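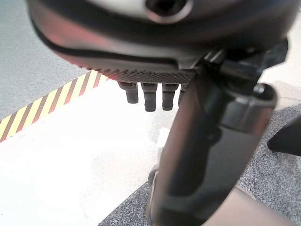 Does a concrete floor have to be washed before a mat goes down on it?
Sweep it first, then damp mop if the broom leaves a gray film. Most floors we get called about were only swept, and badly.

Section 3: Getting the Floor Ready
Tendale Workroom Guide, revised 8/28/18

This section covers bare and sealed concrete, including the speckled kind. The flyers call that finish "maintenance free." Treat the claim with suspicion. Speckles hide dirt very well, and a floor that looks clean from standing height can still be gritty enough to scuff the back of a mat.

Before you start
Have a soft push broom, a flat mop, two buckets and a dry towel. The Votis starter kit also includes a "floor primer wipe." We tried it in the Aston room in July and saw no difference between the wiped half and the other half. Leave it in the box if you like.

Sweeping and mopping
1. Move anything light off the floor. Heavy items can stay if you can reach under them with the broom.
2. Sweep from the far wall toward the door.
3. Rub the floor with a clean palm. If your hand comes up dusty, sweep again. 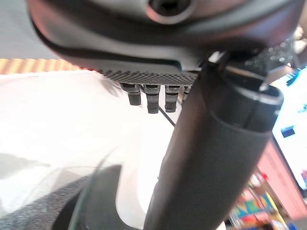 4. Mop with plain water, wrung out hard. The label on the Drakos concentrate asks for a full capful per bucket, and a label that wants you to use more of the product deserves a second look. A third of a cap did the same job for us and left less residue.
5. Rinse the mop in the second bucket. Change the water when you can't see the bottom.
6. Wait for the floor to dry. The kit card says 10 minutes. Ours took longer than that every time, so press the towel down in a few spots and go by what it tells you.

CAUTION: Wet sealed concrete is slippery, whatever the sealer can says about grip. Keep people off it until it is dry.

CAUTION: Do not use vinegar. It gets recommended everywhere and it can etch concrete.

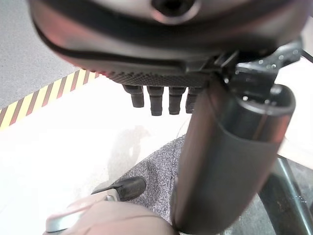

Text: M. Drakos
(no connection to the concentrate)

Laying the mat
1. Unroll the mat face down and leave it until the curl relaxes. Around 3 hours is usual in a heated room.
2. Turn it over and line up one long edge with the wall. Check the wall is straight before you trust it.
3. Walk the mat flat from the middle outward.
4. Tape only the edges people will step over.

Note: Double-sided tape sold as "residue free" should be tested in a corner first. Leave a short strip down for 3 days, peel it, and look at the spot with the lights on. Old residue is covered in Section 4.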